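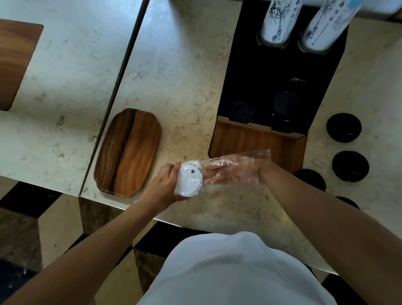 Zorko publishes results of its first study on machines and small kitchen chores

JELLINITZ, November - Zorko, a company which develops software for household and shop machines, today published the results of a study with a simple question: can a machine already do the small chores behind a café counter or in a home kitchen? The short answer of the company is: some of them, slowly, and with a person standing near.

The study was made together with Josberg, a supplier of counters and drinkware for small cafés. It looked at 170 chores which people do by hand every day, for example wiping a counter, putting cups in a holder, taking plastic film from a lid or carrying a tray to a table. Each chore was first done by people and recorded from the height of the head, so that the hands and the counter can be seen the way a worker sees them. After this, the same chore was given to a machine with two arms.

"We wanted to know where we really stand," said Boonsong Bunnag, who leads the study at Zorko. "In our field it is easy to make a nice video. It is more difficult to say how many times you had to try before the video was nice. For this reason we wrote down every try, also the bad ones."

According to the report, the machine does well with hard objects which keep their shape. It can lift a cup, turn it and put it down in the right place. It can push a tray to the side without dropping what is on it. These chores take the machine 4 times longer than a person, but the result is usually acceptable.

The difficulties begin with thin and soft materials. Plastic film is the clearest case. It is transparent, so the cameras of the machine often cannot find where it begins, and it changes its shape each time it is touched. A person holds the lid with one hand, feels the edge of the film with the other hand and pulls. Even a person who wears a loose plastic glove can do this without thinking much. The machine finished the film chores in only 9 percent of the tries.

Lids are a second weak point. When a lid is a little bit turned, a person feels it in the fingers and corrects it before pressing. The machine presses first and notices later. Dark objects on a dark mat were also found late, or were not found at all.

The report gives attention to the people too. Café workers who took part in the test days at the Thepsuriya training kitchen were asked which chores they would like to give away. Most of them named washing and drying the floor, and unpacking of deliveries. Very few wanted to give away the preparing of drinks. Several workers also said that a slow machine at a narrow counter is more in the way than helpful, and Zorko agrees with this point. In the present form the machine needs free space on both sides, and many small cafés do not have it.

"A café owner asked me if she should wait with hiring until the machines are ready," said Bunnag. "I told her please do not wait. If she needs two hands in the morning, she should hire a person with two hands."

Zorko does not plan to sell a machine for counter work at this time. The company will continue with a second part of the study, which will take 2 years and will be limited to unpacking, lids and film. New finger pads with a better sense of touch will be tested in this part. Josberg will examine in the same period if its packaging can be made easier to open - for machines, but also for older people and for workers with gloves.

The full report, with the list of all chores and the results of each one, can be requested free of charge from the Zorko press office in Jellinitz. Journalists who wish to visit the training kitchen are asked to register in advance.

About Zorko
Zorko develops software for machines which work near people in homes, shops and small kitchens. The company has its office and its test rooms in Jellinitz.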